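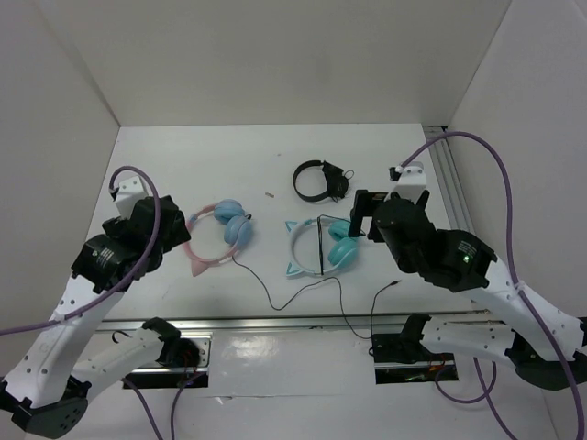
3. Working rules for the two-arm cell

3.1 Why we wrote our own

The Grikwood lab already had a safety sheet when our group started in April. It covered the power supply, eye protection and who to call. It said very little about two arms sharing one table, and nothing about objects with cords. We kept the lab sheet as it was and added a second page for our task, which is sorting headphones by type. The rules below are the version we used for the final 50 runs.

3.2 Before power on

Both arms are parked by hand on their own side of the table. The person at the keyboard says "power" out loud and waits for an answer from the person at the table before switching on.

Purple cables are checked along the links and down to the openings in the front panel. A cable should have enough slack for the arm's full reach. It should not be able to catch on the aluminum rail.

The tabletop is wiped and checked for crumbs and bits of packing material. We skipped this in the first week and had to throw out a set of runs when we found scraps in the background of the recordings.

3.3 Placing the objects

Headphones go down with space between them. The cat-ear pairs are harder than the plain black pair, as the ears stick out from the band and a gripper coming in low can hook one. We decided that the first approach to any pair should be from over the ear cups, with the fingers pointing down.

Cords may lie loose on the table, toward the front edge if possible. A cord that crosses another pair's band is allowed in test runs but must be written in the log — it changes how hard the lift is.

3.4 While the arms are live

No hands inside the three walls. This applies to small fixes too, such as nudging an ear cup.

One arm moves into the middle zone at a time. The other holds on its own side until the first has backed out. Rakov, the control program we were given, does not enforce this, so we added a check in our own script. The check reads both wrist positions every 500 milliseconds. We would like it to be faster.

The stop button stays within reach of the person at the table, who does not look at the screen during a run.

3.5 Logging

Each run gets one line: start time, objects, result, and the reason for any stop. "Failed" alone is not accepted as a reason. We used the Plurkstead template from the earlier course and added a column for cord position.

3.6 Problems with the rules

The middle zone rule made runs slow. We tried a looser version for 2 runs and went back, as the grippers came too close for us to be comfortable. The zone is marked only in software, and a line of tape on the table would help new people.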